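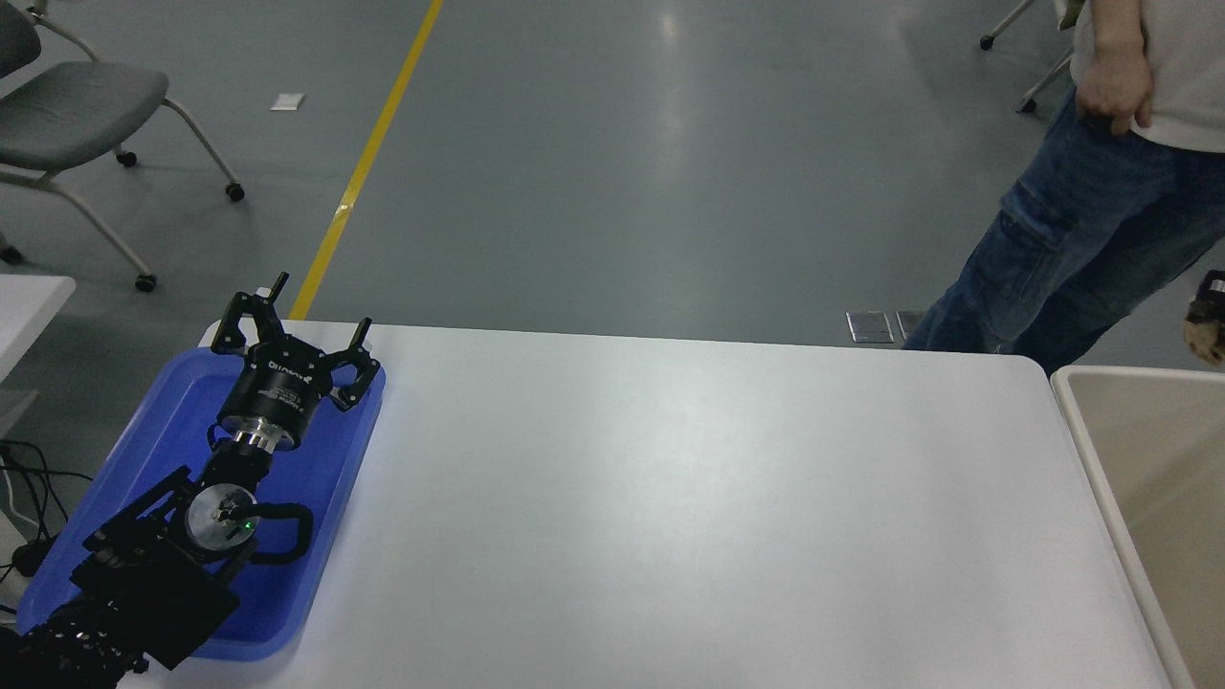

Minutes -- shared workroom meeting, August

Started 9:00 a.m. Minutes of the July meeting accepted with no changes.

1. Tables
The white tables stay where they are for now. Casteo asked for the large one to be turned to face the door. Left until the fall, when the floor gets its yearly cleaning. Tabletops are to be wiped with the mild cleaner only. The scouring pads go back to the kitchen.

2. Trays
The blue tray stays at the left end of the large table. Small parts go in it during a job and come out at the end of the day. Zuretti's quote for more trays of the same type was read out. Agreed to order four. Order reference is 1822.

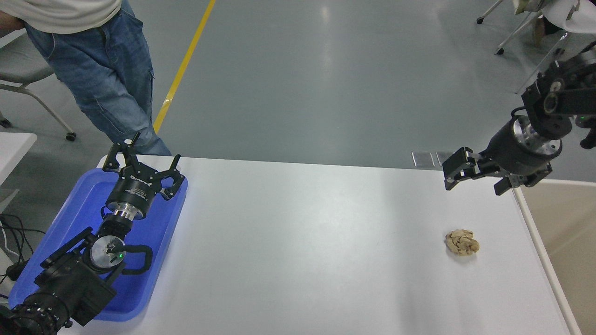

Skolano asked whether the new trays could be a second color, so that finished parts don't get mixed with the rest. Agreed, if the price is the same. If not, blue again, with labels on the rim.

3. Clearing up
Last month's rule stands -- nothing is left on the tabletops overnight, including cups and paperwork. Items found there go on the shelf by the sink and are thrown out after 31 days.

4. Floor
Two requests for a mat along the front of the large table. One member was against it -- the last mat curled at the corners. Avcı to send a sample. Carried over.

5. Other business
Key for the supply closet still missing. New lock to be priced.

Closed 9:50 a.m.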